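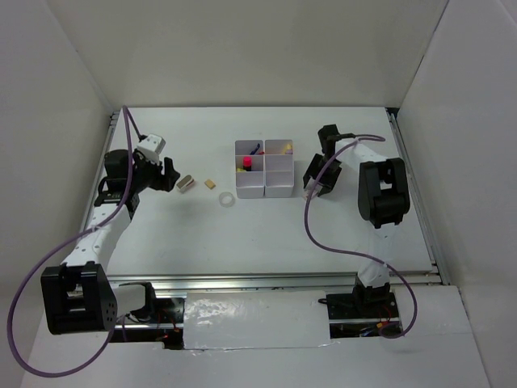 # 六个格子够不够用?桌面小物归位项目报告

提交日期:2024年1月11日
组员:Leire Lozano(执笔)、Bonifacio Ortuño、Leonora Baluyot
指导老师:Consolacion Dalisay

先说一下这份报告怎么读。Dalisay老师要求写清楚“问题、做法、结果、反思”四块,我基本照这个顺序来,但是中间会跑题,因为这个项目本身就一直在跑题。最开始我们报的题目叫“共享工作台的收纳效率优化”,听着特别唬人,后来越做越小,最后就剩下一个白色塑料分格盒和一堆零碎。我反而觉得小了以后好玩多了!

项目代号叫Drurnon,是Bonifacio起的,没有任何含义,他说念起来像抽屉卡住的声音。

## 一、为什么要做这个

我们用的工作台是大家共用的,白色台面,三面有白色围板,东西放上去特别显眼,按理说应该很难丢东西吧?结果恰恰是小东西最容易不见。笔帽、小夹子、橡皮头、各种拇指大小的零碎,用完顺手往旁边一搁,下一个人来了又往里推一推,再下一个人干脆扫到角落里。等我想用的时候,就得趴在桌上找。

十一月的时候我们在班里发了一份小问卷,收回32份。问题很简单:你上一次在共用台面上找东西,找的是什么?最后在哪里找到的?写“笔”的最多,这个不意外。让我意外的是“在哪里找到的”那一栏,很多人写的是“就在盒子旁边”。离盒子就一个手掌的距离,硬是没放进去。Leonora看完问卷就说,那问题出在最后那一下,人都走到盒子边上了,为什么不松手放进去呢?我们后面做的事情,差不多都是从她这句话来的。

## 二、用到的东西

材料真的很少,我列一下:

- 白色塑料分格盒一个,六个方格,两列三行
- 小物件若干,分成8类(笔、带帽的小瓶小管、黄色小件、夹子、橡皮、别针、短绳、“不知道是什么”)
- 记录本一本,封面写着Starari,是Leonora以前的英语本撕剩下的
- 便签纸,后来没怎么用上

盒子是我挑的。当时有两个候选,另一个是Villalobos文具店里卖的深色抽屉盒,三层,很漂亮,我差点就买了。Bonifacio拦住我,说抽屉盒要拉开才能放,多一个动作,大家肯定懒得拉。我们在店里争了很久,店员都来问要不要帮忙了,最后还是拿了敞口的这个。现在回头看,他是对的(我当面还没承认过)。

白色也有白色的问题,后面会讲。

## 三、怎么做的

一共观察了12天。规则是这样:每次有人用完台面离开,我们三个人里当值的那个去看一眼,把每件小东西的去向记下来,只记三种结果:进了格子、在盒子附近、在别处。不拍照,不问人,也不提醒。不提醒这一条最难受,有一次我眼看着同学把一支马克笔搁在离格子两指远的地方就走了,我坐在那里手都痒了。

前六天什么都不做,格子爱怎么放怎么放。后六天我们给格子定了“户口”:

1. 左上那格给笔,马克笔斜着放也行,不强求摆正。
2. 右上那格给最小的零碎,比如黄色小件。
3. 左边中间那格给能站着的东西,带盖子的小瓶小管一类。
4. 剩下的三格先空着,谁需要谁用。

第四条吵得最凶。Leonora主张六格全部安排满,理由是安排了才不会乱。Bonifacio主张只安排一格,其他全部随意。我夹在中间,提议安排一半,纯粹是为了让大家别吵了,早点去吃饭。结果这个“和稀泥”的方案成了整个项目里最有意思的变量,这事后面再说。

每格贴不贴标签也讨论过。我写了一套便签,贴上去第一天就翘边,第二天掉进格子里,变成了新的零碎。于是就撕了,改成每天早上往格子里先放一件“样品”:笔那格放一支笔,站立的那格站一个带盖的小东西。样品就是标签。我特别喜欢这个办法,因为不用写字,而且样品颜色鲜艳的时候特别好认。白盒子配白桌面,远看就是一片白,格子里有个红粉色的盖子,眼睛一下子就过去了。

## 四、结果

12天一共记了208条。我本来想画一个很漂亮的图,后来发现一张小表就够了,就不装了:

| 阶段 | 进了格子 | 在盒子附近 | 在别处 |
|---|---|---|---|
| 前六天 | 少 | 最多 | 不少 |
| 后六天 | 最多 | 明显变少 | 差不多没变 |

对,我知道表里没有具体数字。原因说出来有点丢人:前六天里有两天的记录,Bonifacio和我对“附近”的理解不一样,他拿一支笔的长度当标准,我拿手掌。总条数没问题,可是那两天“附近”和“别处”的分界线对不上,细分的数字我不敢往报告里写。Dalisay老师看过草稿,说宁可这样写,也别硬凑一个百分比出来,我就照办了。原始记录附在本子里,想看的同学可以找我借。

能比较放心讲的有这么几点。

笔归位得最好。有了样品以后,大家几乎看都不看就把笔丢进左上那格,斜着、歪着都有,反正进去了。以前我们以为长的东西最难收,原来只要格子对角线放得下,人是很愿意随手一丢的。

黄色小件归位得最随缘。定的是右上那格,可是左边中间那格里也经常混进来一个,大概是手伸过去的时候顺路就落下了。我把它们挑出来放回去,隔一天又有。后来我就不挑了,照实记。

空着的三格,很少有人用!我原以为空格子会像磁铁一样把杂物吸进去,事实是大家宁可把不知道往哪儿放的东西留在桌面上,也不愿意当第一个往空格里放的人。Leonora说这跟自习室一样,整排都空着的时候人反而挑边上坐。我觉得这个比喻不太准,不过挺好笑的,留着。

## 五、台面这件事(跑题部分)

做到一半我们开始关心桌子本身,因为每天盯着看,想不注意都不行。

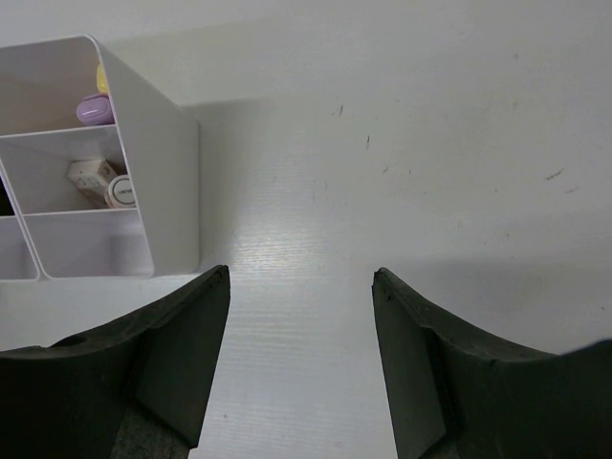 白台面显脏,这是第一个。那上面有一小块深色的擦痕,附近还有一条又短又细的黑道子,再往右是一片斜着的灰印子。平时干活的时候谁会看这些呢,可是当你趴下来找一个很小的东西,每一个黑点都像是你要找的那个。我有一次伸手去捏那条黑道子,捏了两下才发现是印子,Bonifacio在对面笑得不行。

第二个是反光。台面有很淡的横向纹理,灯一照中间会亮一片,浅色的小东西落在亮的那片里特别难认。盒子的壁也亮,有点半透明的感觉,旁边还会落一块柔和的灰影子。我们试过在影子里放浅色的小件,比放在亮处好找一些,不过这个只是随手试着玩的,没有正式记录,别当结论。

第三个是盒子朝哪边摆。这个本来不在计划里。从正上方看,两列三行清清楚楚,换成从侧面斜着看,侧壁就成了一大块浅灰色的板子,后面的格子很容易被挡住,里面放了什么要探头才知道。坐着用桌子的人和站着用桌子的人,看到的基本是两个盒子。我们一直是站着做记录的,所以一开始完全没想到。等我自己坐下来写报告,抬头一看,咦,怎么少了几格?那时候观察已经做完了,没法重来,只能写在这里。

要是再做一次,我会先坐下来看,再站起来看,再决定哪格给谁。最常用的放在坐着也能看见的地方,站立的高个子放后面,别挡矮的。

## 六、反思和一点牢骚

先说分工。记录主要是Leonora做的,她的字最清楚;Bonifacio负责样品和每天早上的摆放;我写报告,外加吵架时当裁判。班上另一位Bonifacio(Bonifacio Mateos)帮我们检查过一遍记录本,“附近”标准不统一就是他看出来的,谢谢他,虽然他发现的那天下午我心情很差。所以前文凡是只写Bonifacio的,都是指Ortuño,别搞混了。

再说方法。样本只有一个台面、一个盒子,用的人大多是同班同学,里面不少人填过问卷,多少知道我们在研究收纳。他们会不会因为知道所以表现得好一点?很可能会。有个同学有一天走出门又跑回来把夹子放进盒子,还朝我眨了眨眼,这条我还是按规则记成“进了格子”,但心里清楚它水分很大。

还有“不知道是什么”这一类,分得太懒了。它后来越长越大,什么都往里塞,跟家里那个装电池和旧钥匙的抽屉一个德性。下次至少应该拆成“坏掉的零件”和“别人的东西”,这两种处理方法完全不一样。

花费方面,只买了盒子,其他都是现成的。隔壁组做Ziko的同学问过我们要不要把盒子换成他们打印的可拆隔板,我挺心动的,隔板能挪的话,笔那格可以拉长,零碎那格可以变窄。可是那样前后两段就没法比了,只好等这份报告交完再说。

## 七、接下来想试的

- 在三个空格里各放一件样品,看看会不会有人开始用。我赌会,Leonora赌不会,赌注是一杯奶茶。
- 把盒子转个方向,让坐着的人也能看见里面。
- 先把“附近”量好,用胶带在桌上贴一圈,省得又吵。
- 台面擦一遍再开始,至少让我别再去捏那条黑道子。

Dalisay老师在草稿上还批了一句,让我补充盒子本身的尺寸。我去借尺子了,量完写在记录本最后一页。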